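Home / Issues / Methods / Contact
6 min read · 17 shares · 2 comments

3.2 What people leave plugged in

I went into the Kelwood survey thinking the big appliances would be my story, and they kind of weren't! We got 824 usable diaries back, and what people wrote about most was the little stuff: chargers, lamps, the radio in the kitchen that never really goes off. I loved reading these (one household in Flotthorpe sent me 20 pages, with drawings).

Figure 2. Power strip with three sockets and a row of switches.

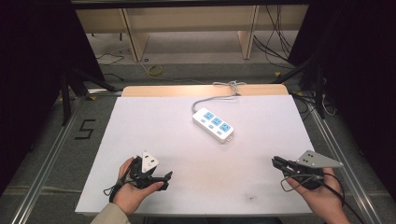
So I went back and recoded the diaries by habit, using the Fodor scheme with a couple of my own tweaks. People who switched things off at bedtime mostly did it as part of a routine, along with locking the door and letting the cat in. People who didn't told me they'd meant to. I've kept both groups in the Usetus index for now, though I go back and forth on that, and Section 4 has my attempt at splitting them by age of home.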